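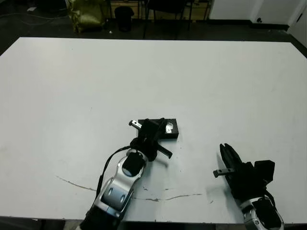 13 July 2024 - rules day

Long one. Feet hurt. Writing this on the train so excuse the spelling.

Kiprono Ogola wants the handling rules for the two-arm bench finished before September, when Kimton send their people over to look at us. So the whole morning went on the block task and what counts as good practice. The old sheet from Vesik runs to 87 points and I doubt anyone has read past the first page. I got to point 31 and wanted my tea.

What we agreed, more or less:

One arm on the part at a time. The other stays open and off to the side untill the first has let go or been told to hand over. Left on the block, right waiting - that's the pattern we write down.

Nothing on the table except the part. No mugs, no pens, no phones. I am the worst for this and was told so.

Cables get looked at before every run. Look along the full length, arm by arm, then sign. Kiprono wanted a photo each time as well. I said sign OR photo, not both, or people will do neither. Left open.

Floor. Bags and bins kept well back, and no loose cable where you'd walk. I wrote "clear walkway" and he crossed it out and wrote a distance, then we argued over where you measure from. Table edge or arm base? Went with table edge. Easier to check with a tape.

The crack in the tabletop. My view is it should be marked on the bench drawing and checked monthly. His view is replace the top. He's probably right but the money isn't there, so marked and checked it is for now. Need to add a line about parts not being set down across it.

Stop button - whoever starts the run keeps a hand near it and does not chat. Shortest rule and the only one with no argument at all.

Run number 1232 logged before lunch, 2 people signed. Forgot to put the time in. Put it in after, which is agianst the rule I'd written an hour earlier.

Imow rang about the training dates, didn't pick up. Ring back tomorrow. Also type up the cable bit while I can still read my own notes, and buy milk.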